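Sound notebook, July, the Walavmont short

Set up at 8 in the morning with tea and a fresh page, because I promised Salim I would write these up while I could still remember which microphone was which. Last time I left it a fortnight and the notes for reel two were pure guesswork, so apologies to anyone who had to work from them (me, mostly).

1. Room tone

We went back over all the tone recorded at the Plavstead hall and it's in better shape than I feared. There's a low hum in the first two takes that I'm fairly sure is the old drinks fridge in the kitchenette, and then somebody must have had the good sense to switch it off, bless them, as the third take is lovely and smooth. I've cut 80 seconds out of take three and looped it with long crossfades. You can hear the loop come round if you sit there waiting for it with your eyes shut, but under dialogue it vanishes. Labelled it PLAV TONE GOOD so that none of us reaches for the fridge version by accident.

Salim reckons we should be recording more tone on every location and I've come round to his way of thinking. A whole crew standing still always feels like an age, and I'm the worst of anyone for calling it early when I can see people wanting their lunch.

2. Footsteps for the kitchen sequence

This took up most of the morning and I enjoyed every minute of it! The actor wears soft shoes on the day and you can barely hear her cross the floor, so all of it has to be done again. We tried four surfaces in the end: the bare boards in the corridor, an offcut of tile, the paving slab from out the back, and the slab with a tea towel folded under it. The tea towel won. It takes the ring out of the stone and leaves a nice rounded heel that sits properly behind her voice.

Mic was the short shotgun at knee height, a bit further back than I'd normally have it. Close up it sounded like a radio play, which has its charms, but not for this. Salim walked, I recorded, then we swapped when his knees started complaining. His walk is better than mine. I come down too hard on the left and you can pick it every time.

Cups and cutlery are still to do. I'd like to put them down on something hard and cold sounding, and I've brought in my mum's old cake stand to try.

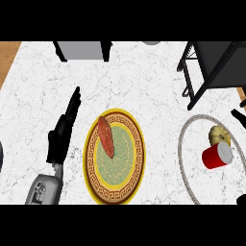

3. Cloth pass

Did the clothing movement after lunch, one continuous run for each character, watching picture. I used the cotton shirt for him and the lined jacket for her, though the jacket lining is noisier than what she's wearing and I had to ride it down a fair way. A pillowcase might do the job better. Will try one tomorrow if I remember to pack it.

There's one spot, the hug at the door, where the production track has a great scrape of collar across the lapel mic, right on top of "you should have rung". I spent far too long on it. Cutting the low end did very little, and the repair plug-in took the scrape away along with most of the word "rung". What worked in the end was stealing the same word from the wide take, where she says it at very nearly the same pace, and tucking a little of our own cloth underneath to cover the join. Salim listened twice without being told where it was and didn't pick it, so I'm calling that one finished.

4. Housekeeping

The sound library is up to 1,508 files and the naming is a disgrace, much of it my doing. I've started putting surface first, then shoe, then pace, and I got 21 of today's done that way before I ran out of puff. If you add anything, please follow the same order, even if it looks fussy.

Also, the 4,000 hertz whistle on the left monitor is back. It goes when you wiggle the cable at the wall end, so I've taped it where it behaves and put a new cable on the shopping list with the batteries and the biscuits.

Still open: cups and cutlery, pillowcase test, door latch (the one we have sounds like a car boot), and a second listen to the hug with fresh ears before it goes across to the mix.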